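Notebook, border comms bench
December 15, 2019

Started the day meaning to finish the handheld radio tests for the Gurkby crossing and finished it reading a ministerial transcript, so the logbook is going to reflect that.

The Minister's people held their press session last night. The line is that there is no cause for concern at the northern posts, and that the new radios are "operational across the sector." We have the new radios. They are in our cupboard. I counted 194 of them this morning, in case a few had slipped out and become operational overnight.

Naheed wants it noted that the sector does technically include this building.

Battery runs

Third set of cold soaks done at minus twenty. Supplier sheet promises a full shift plus reserve. Best unit gave us 742 minutes on the 5-5-90 cycle, worst gave 514. Both came from the same carton. The worst one also chirps when it's low, at a volume you would not want if you were lying in a ditch near Brallitz trying to be unremarkable. There's a menu option to turn the chirp off, and the menu option chirps.

Did the worst unit again with the battery from the best unit. It held up fine, so it's the cells and the radio is off the hook. Ghazala is pulling date codes. If they're all from the one batch I'll be pleased, and if they're not I'd like to hear it after lunch.

Nothing further on the belt clips. They still favour the left-handed. 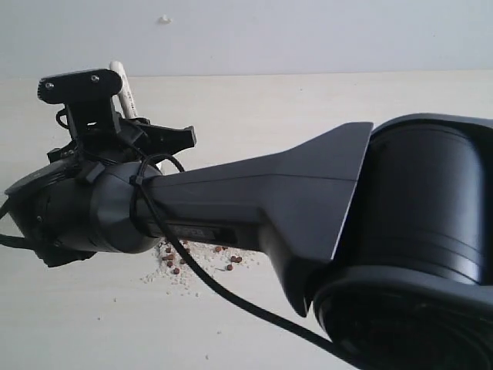 Encryption keys

Key loading is still one radio at a time, by cable, with a laptop that needs its own licence dongle. We have one dongle. Asked the ministry in April for a second and received a very courteous acknowledgement. Asked again today and attached the acknowledgement.

Naheed loaded a trial group and had two refuse the key until they were powered off and left alone for a bit. No pattern I can see in the serials. Wrote both numbers on the whiteboard, bottom left, please don't wipe.

Note to self: the quick-start card says hold the orange button for five seconds to zero the keys. It also says hold the orange button for five seconds to call for help. One of these is a misprint and I would like it settled before anyone's in real trouble. Tried it on the bench unit. It zeroed the keys. Whoever drew up that card should be posted to Skernalgate for the winter with a copy of it.

Repeater at Rind

Log came through finally. Channel 606 drops out every night at the same hour and comes back on its own. The district office had put this down to "probable hostile interference," and it got as far as a paragraph in the regional brief, and I gather a member asked about it in the House.

Ghazala rang the site. The repeater shares a breaker with the heat trace on the water line. Heat trace comes on, voltage sags, repeater sulks and reboots. She asked them to move it to the other circuit and they said they'd need that in writing, so she put it in writing while still on the phone.

I've drafted a correction for the brief. Two sentences, neutral tone. I expect the paragraph about hostile interference to outlive all of us.

Range check, valley route

Put off. Snow on the access road and the truck is at the garage with its centre bearing again. Want to do this one with the stock antenna and with the long whip, both directions, before we sign anything that has the word "coverage" in it.

To do

Date codes from Ghazala, then decide whether to hold the carton.
Dongle, third request. Copy the director this time.
Ask supplier about the chirp in the chirp menu.
New wording for the orange button. Short.
Find out who told the Minister "operational" and whether it was me. Checked my sent mail back to the start of the month and I said "optional," about the belt clips.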